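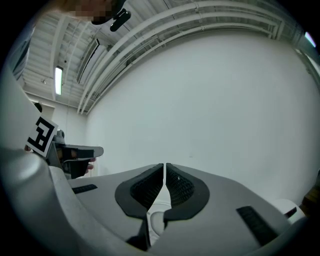 *Photo: Mirjam Dijkstra / Fistbridge*

**October 18, 2026. Ink bench. Iron gall, continued.**

Opened the Ki jar this morning. The mold has gone from a polite gray skin to something with opinions. Smell is better than it was in August, when Stijn moved his chair to the other end of the shop and left it there. Now it's more like a cellar with an old wine cork in it. I'm taking this as progress.

For the record, since I failed to write it down at the time and have been reconstructing it from the back of an envelope: Ki is the slow batch. Crushed galls, rainwater, cloth over the top, left to sit in the dark until the mold has had a good go at it. Tallus is the fast batch, same galls, same water, simmered for an afternoon and strained. The names come from the labels on the jars, which came with the jars. I have stopped explaining this to visitors.

The point of the mold, as I understand it, is that it breaks the tannin down to gallic acid, and gallic acid gives a better black with the iron. The simmered version gets you there too, partly, and without having to apologize to anyone. What I want to know is whether the difference shows on the page, or only in the amount of smugness available to the person who waited.

**Straining Ki**

Lifted the mold off in one piece with a slotted spoon. It came away like the skin on cocoa. Then through muslin, then through a coffee filter, which took forever, then through a second coffee filter, which took longer. The liquor is brown with a slight green cast, thinner than I expected. Squeezed the muslin at the end and immediately regretted it, as it pushed a lot of fine sludge through and I had to filter that part again. There is a note in my own handwriting from the last batch saying DO NOT SQUEEZE. It's underlined. I found it after lunch.

Yield up to 500 ml, depending on how one feels about the cloudy stuff at the bottom. I kept the cloudy stuff separate in a jam jar. It will be thrown out in the spring like all the other cloudy stuff.

**Iron**

Copperas from the new bag. The old bag had gone rusty around the top from sitting open (me), and I didn't trust what was left of it to weigh true. The good crystals are pale blue-green, like sea glass. Anything with a yellow crust goes in the reject tin.

Dissolved it in a little cold rainwater and added to the liquor in small pours, stirring with a glass rod. It goes dark right away, which is satisfying every time, though the dark at this stage is a sort of bruised purple-gray and a person who didn't know better would ask for their money back. The real black comes on the paper as it takes up air.

I've gone lighter on the iron than the recipe wants. The Fistbridge recipe card (number 3319, the one with the tea ring) gives a proportion that I'm now fairly sure was copied wrong by whoever typed it. Extra iron that has no tannin to hold on to just sits in the paper and eats it. Everyone has seen a page where the letters have dropped out like windows. The old writers mostly used too much because it made the ink look blacker in the jar on market day, and I don't have a market day.

Did the strip test before settling: bathophenanthroline paper, damp, pressed on a dried stroke. Pink means loose iron. Got a faint blush from Ki and a definite salmon from Tallus. So either the fast batch needs less copperas than I gave it, or the simmering pulled out less tannin than I assumed and the galls went into the compost with half their goods still in them. Suspect the second. I crushed them fairly coarse because the mortar was loud and Mirjam was on the phone.

**Gum**

Gum arabic, from the Warnano tin, soaked overnight. There is always one lump that won't go. Fished it out.

Added less than last time. Last time the ink came off the pen like syrup and took so long to dry that I turned a page on it, and the mirror-image shopping list is still there at the front of this book. The gum is only meant to hold the color up in the water and keep it from feathering. More of it gives you gloss, and gloss cracks when the paper bends. For a document someone will fold and put in a pocket I'd go matte and be glad.

**On the pen**

Wrote out the same paragraph with each ink, goose quill and then a steel nib, on the rag paper and on the cheap sketch pad. The paragraph was from the back of the copperas bag, so my test sheets all say to keep out of reach of children in a fairly nice italic.

Ki, quill, rag paper: lovely. Pale going down, you can hardly see what you've written for the first few words, and then it comes up behind you. Hairlines stayed crisp. No feathering.

Ki, steel nib: also good. Leaves a slight crust on the nib if you stop to think. Wipe it. I lost a nib to this in August by going to answer the door.

Tallus, quill, rag paper: darker at the start, and after an hour I'd call them level. That annoys me. If I squint there's a warmer tone in the Tallus, a brownish edge where the pen lifts, and I can't tell if that's the tannin or the quill needing a recut.

Tallus on the sketch pad: feathered all over. But everything feathers on the sketch pad. The pencil feathers on the sketch pad.

Stijn came over, looked at both sheets, and picked Tallus as the better ink. I asked him to look again under the window and he picked Tallus again. I've labeled the sheets on the back only, so this was a fair trial, and I'm recording it under protest.

**Things to sort out**

- Crush the next lot of galls finer. Do it when the phone is free.
- Cut Tallus with a little more gall liquor and redo the strip. If the salmon goes down to a blush then it was the ratio and I can stop blaming the pot.
- The pot. It's enamel with a chip on the inside near the rim, and there's bare iron under the chip. That's an uncontrolled addition of iron and has been for as long as I've been using it. Get another pot. Mirjam has pointed out that she said this when I bought it.
- Clove. The old recipes put in a clove or a drop of clove oil against mold, which seems rude after asking the mold to do half the work. Still, I'd like Ki to keep. Split the bottle, clove in one half.
- Card 3319 needs correcting or retiring. I'll write the new proportions on a fresh card once I believe them. For now there's a pencil question mark on it.

**Aging**

Hung strips of both in the south window with half of each covered by foil, and put a matching pair in the drawer. I'll check them when the clocks change and again whenever I remember. The previous set of window strips fell down behind the radiator and were aged far more thoroughly than planned. They came out the color of toast, paper and all, so nothing useful was learned about the ink, though I now know where my good bone folder went.

Also folded a written piece of each back and forth a few times along a line of script. Ki held. Tallus held. The syrup batch from last time, which I dug out for comparison, shed small black flakes down my sleeve.

**Disagreement, noted**

Mirjam thinks we should be putting logwood in. Her case is that a writer wants to see the line as it goes down, and that a bit of provisional color fixes this without doing any harm. My case is that then it's a different ink. She says the people who used this stuff for a living put in whatever was handy and would have laughed at me. She's probably right about the laughing. We've agreed that she can have the cloudy jam jar to do what she likes with, so it may not last till spring after all.

She also wants the ink for the ledger labels, and wants it by next week. Told her neither batch is fit for that until the strips come down. She wrote a label with Tallus while I was telling her. It looks very good. It's on the drawer where the nibs are, and says NIBS.

**Washing up**

Everything that touched the iron gets rinsed before it gets soaped, or the soap turns gray and so do the towels. The sink has a stain now in the shape of a boot. Vinegar took the edge off it. Lemon took off a bit more. Oxalic would do it, but the bottle is nearly empty and I want what's left for the vellum.

My hands are black to the second knuckle and will stay that way until it grows out. Gloves are in the drawer under the scale, where they have been all day.

Ki bottled, two bottles, clove in the left one. Tallus still in its jar pending more gall liquor. Lids on both. Stijn has moved his chair back.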